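Filed under: Everyday Stuff > How Does It Work?

Print this page | E-mail to a friend

The Secret Life of Lockers

You probably walk past a row of lockers every day. There might be one at your school with your gym shoes squashed inside! A locker looks like a very plain thing, just a metal box with a door. But there is a lot of clever thinking folded into that box, and once you know about it you'll want to peek at every locker you meet.

Folded is the right word, too. Most metal lockers start out as big flat sheets of steel. A machine cuts the sheets and then bends the edges over, the way you bend the flaps on a cardboard box. Try this at home: hold a sheet of paper by one end and it flops down. Now fold the two long edges up and hold it again. It stays straight! Steel works the same way. A thin sheet with folded edges is much stiffer than a flat one, and that's how a locker door can be light enough for a small kid to swing open and still not wobble.

Walls can do this trick as well. If you crease paper back and forth like a fan, you can stand a cup on top of it. Builders call metal with lots of ridges "corrugated," and it turns up on sheds, barns and shipping containers.

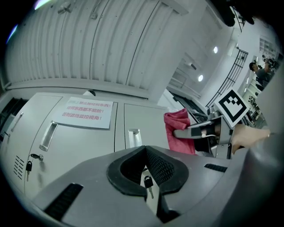 Locks are my favorite part. The kind on most lockers is called a cam lock. A cam is a little metal arm on the back of the lock, on the side you don't see. When the door is locked, the arm pokes out behind the frame of the cabinet and stops the door from moving. Turn the key and the arm swings out of the way. The middle door of this gray cabinet has its keyhole under a silver handle, with a black key hanging from it, and the handle is set back into the door so it won't catch your sleeve as you go by.

So how does the lock know it's the right key? Look at the edge of a key and you'll see bumps and dips. Inside many small locks there are thin, flat pieces of metal called wafers, each one pushed by a tiny spring. The right key lifts every wafer to just the right height, and then the middle of the lock can spin. The wrong key leaves at least one wafer sticking out, and it jams. A lock with 5 wafers can be set up to fit more than 1000 different keys if there are enough heights to choose from!

Now for the slots. Plenty of lockers have a few small openings cut in the door, and they are there for air. Think about a wet swimsuit shut up in a box from Friday until after the weekend. Yuck! Air drifts in and out through the slots, carries some of the dampness away, and your things come out smelling a lot better.

People use the outside of lockers, too. A flat metal door is a great place for a name tag, a magnet or a notice. Some notices tell you whose locker it is. Others tell you what you mustn't do, such as piling things where they would block a security camera's view. Red letters are popular for that kind of message, as they're easy to spot from across a room.

Try it yourself: Ask a grown-up if you can look at the back of a locker or mailbox door while it's open. Turn the key slowly and watch the cam move. Then draw what you saw, with one picture for locked and one for unlocked.

Next in this series: Why do zippers zip?

Sonby uses cookies to remember which pages you have read. OK | Ask a grown-up about cookies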